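Kukness Campus Forum > Student Government > Fee referendum PASSED, the Bollitz stays in print!!

quadsquirrel
December 16, 2025
Results went up on the door of Sawatzky Hall at lunch and I ran over there like a kid. Yes on the student media fee, 56 percent! The margin was 122 votes. For a referendum in finals week! I've been reading the Bollitz since orientation and I was so sure it was going to end up as a newsletter you delete without opening.

For anyone who skipped the whole thing: the fee is $46 a year, it covers printing plus the radio booth, and it has to come back to the ballot in three years.

marginal_notes
So happy about this. I carried a clipboard for most of November and we turned in 268 signatures, which got us on the ballot with a few to spare. People stopped and talked! One guy argued with me about opinion columns until his bus came and then signed anyway.

tuition_hawk
Congrats, I guess. I voted no and I'd vote no again. I like the paper fine. But $46 is a tank of gas for me, and I read everything on my phone. Why am I paying for newsprint that sits in a rack by the dining hall until the weekend?

quadsquirrel
Fair, and I don't think you're a villain for voting no. My answer is that the print issue is the only thing the deans read. When the Bollitz ran the parking story on the front page, the town of Zavthorpe had a public meeting on it inside of two weeks. The same story had been on the website since September and got zero reaction.

tuition_hawk
That's an argument for a better website.

lowbrass_larry
Or for better deans lol

marginal_notes
Ha. OK but seriously, there's a waiver. If you're on a need-based grant you can opt out at the registrar's window through the second week of the term. It was in the ballot text, second paragraph. I wish we'd put it on the flyers in huge letters, that's on us.

tuition_hawk
Did not know that. I'll look into it. I still think it should be opt-in for everybody.

fourthfloor_stacks
Opt-in kills it, though. My last school did opt-in and the paper was gone in a year. You can't sign a printing contract when you don't know if you have money for two issues or twenty. I love that we have a paper that can tell the senate to take a hike! It has been mean to every slate I ever voted for and I still want it around.

Dropping a few pics in here too, then back to the senate stuff:
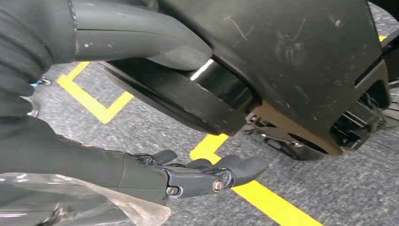
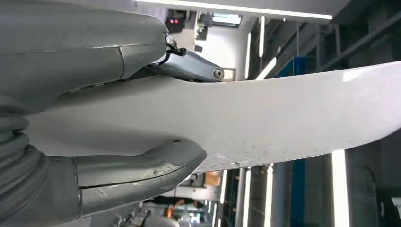
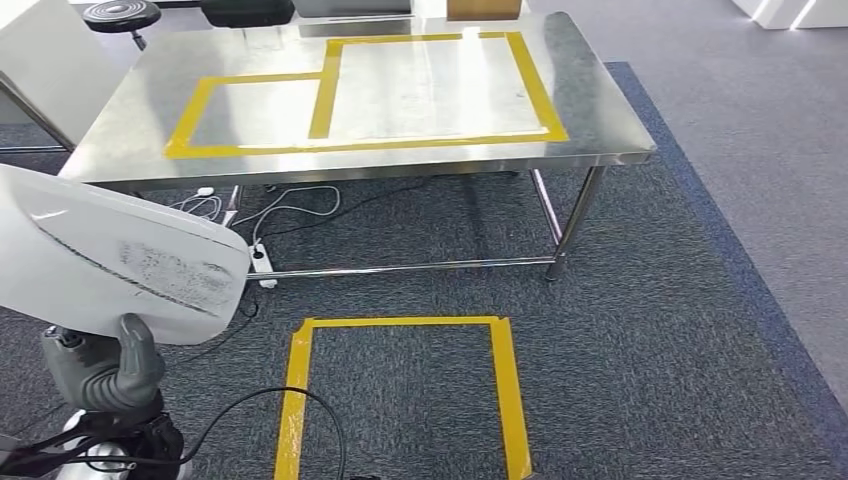

So, the senate. They still have to certify the vote in January and I've heard two people on the finance side say the fee should be "phased in." I don't see where they get that. The ballot said fall term, full amount, and people voted on what the ballot said. If you can make the first meeting back, please come! Public comment is at the start, you get three minutes, and it's way less scary than it sounds.

lowbrass_larry
They can't change the amount after the fact. Article 6 of the bylaws. They can certify or send it to the election board, and that's the full menu.

fourthfloor_stacks
Oh that is great news, thank you. Do you have the page handy?

lowbrass_larry
Not with me, the PDF is on the senate page under Governing Documents. Scroll past the dress code thing.

tuition_hawk
I'm coming to that meeting, for the record, to ask for a yearly spending report. If it's our money we should see where it goes.

marginal_notes
I would sign that clipboard so fast. Want to write it up together? I'm in the library till Thursday.

tuition_hawk
Sure. Send me a message, I'm free after my chem final.

quadsquirrel
This thread is making my week! Going to grab a copy of the last issue before they're gone. The rack at Sawatzky was half empty already.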